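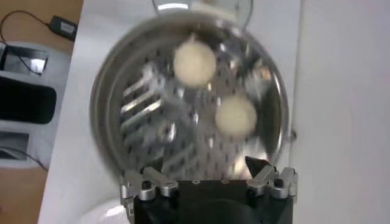
*Two in the basket, with plenty of metal left between them.*

I have an opinion about steamed buns, and it's that most of us put too many in the pot.

I came to this the slow way. For years I had a big stacked steamer from Samden, three tiers, and I filled all three every time because, well, there they were! And every time I'd lift the lid on one giant bun with a lot of seams in it. You pull them apart, the sides tear, the filling shows, and everybody at the table says how good they taste, which they do, but they look like something that fell off a truck.

So now I do two at a time. Sometimes three if they're small. My sister thinks this is nuts (she has four kids and I take her point), but I've stopped arguing with her about it. Dough gets bigger. It needs somewhere to go.

The other half of my opinion is about the pot itself, and this is where I lose people. I think a plain little electric steamer beats the bamboo basket for anybody who cooks on an ordinary weeknight. I know! Bamboo is beautiful. I own bamboo. It lives on top of the fridge and smells faintly of 2,900 dumplings, and I get it down when company comes. But it wants a wok under it, and a burner, and paper cut to fit, and then it wants to be dried properly or it sulks. An electric pot wants a flat surface and an outlet. You can set it up on any table in the house, with a plate next to it and room to put the lid down, and suddenly you're not hunched over the stove with your glasses fogged.
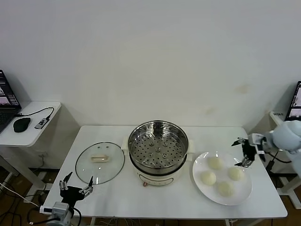

*Lid on the left, buns on the right, steamer in the middle.*

I will go to the mat for that layout, by the way. Lid on one side, plate on the other. A hot lid needs a spot that's been picked out ahead of time, or you end up turning in a circle with it dripping down your sleeve. I prefer glass, too, for the simple reason that I'm nosy. With a metal lid I peek, and peeking is how you get sad wrinkled buns.

Haruna Arai, who taught the Saturday dough class I took in April, was strict about the plate. Big plate, buns in a loose ring, nothing touching. She also hated gadgets with menus. Somebody brought in a Gendberg with a touch screen and she looked at it the way my grandmother looked at margarine. One knob was her limit, and I've come around to that. I had an Irora for a while that played a song when it finished, and I gave it away.

Do small batches take longer? Sure. Two buns, then two more, then the odd one left over. But you eat them as they come out, standing up, which is the best way to eat a bun anyway – and the last one tastes as good as the first instead of sitting there going leathery under a towel while you find the chopsticks.

The one thing I haven't settled is paper. Haruna said always. I skip it about half the time, with a little oil on the metal, and I lose a bottom now and then. My sister says always, too, so I may be outvoted on this one.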